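Posted in: Kitchen and Home > Storage and Sorting
Asked by Sander
Viewed 413 times

How do I stack a mixed lot of plastic bowls without them jamming together?

Hello all, first post so be gentle! I run the snack table at a little playgroup and over the years we've ended up with a right jumble of plastic bowls, cups and plates. Nothing matches. Some of the blue ones are see-through, some are solid, and the odd ones are all slightly different sizes, so every time I stack them I get a leaning tower and two bowls stuck so tight that I'm stood there with a butter knife trying to get them apart.

I've got one cupboard shelf and one lidded box to put it all in, and it has to come out again every session. I did try sorting by colour (it looked lovely for one afternoon) but the different sizes made it hopeless. I also don't really know what to do with the cups — in the bowls, next to the bowls, somewhere else entirely? They roll about everywhere.

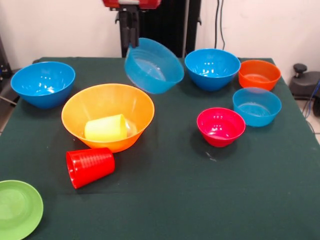
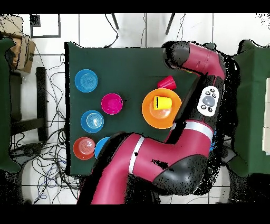

Bowls and cups out on the green cloth.

I don't want to buy a whole new set if I can help it, we had a whip-round in November for new floor mats and I can't go asking the parents again. Is there an order people use? And do you put plates at the bottom or on top? My sister says on top, but my sister also keeps her saucepans in the oven, so I'm taking that with a pinch of salt.

Thanks in advance!

Gintarė Ķēniņš
January 1, 2024

Hi Sander, I had just this trouble when I helped with school lunches. Forget the colours and go by shape. Put the bowls out upside down and look at the rims and the bases. The ones that are the same go in one pile, even if it's only two of them, and anything with a wide rim that flares out goes right at the bottom because the others will sit inside it without gripping. Then work up to the smallest.

The jamming is nearly always two bowls that are the same shape and still a bit damp. They make a seal. Dry them properly, and I mean the ridges underneath as well, then put a square of kitchen roll between any pair that gives you bother. I cut up an old tea towel and used that for years, much less waste. If they do stick, run warm water over the outside of the bottom one and put something cold in the top one, and they should ease apart with a little twist. Please don't use the knife! I put a nick in a bowl that way and it was horrid to wipe clean afterwards.

Cups I'd keep out of the bowls altogether. Stand them one inside the other in a corner of your box, or lie them along the side if the lid won't shut. Plates at the bottom, flat, and the bowls on top of them. Sorry to your sister.

One more thing, do a test run with the box before you promise anyone it'll fit. I once had 13 bowls beautifully stacked and the lid sat up on them like a hat.

Rozīte

just get a new set that nests, they're cheap enough and you'll save yourself the headache. We did and never looked back

Sander

Thank you both! Rozīte, I know you're right but there's no money in the pot till spring. Gintarė, the tea towel idea is brilliant, I've got a drawer full of tatty ones. Going to try the plates at the bottom tonight and I'll measure the box while I'm at it — I've a feeling the lid is going to be the problem.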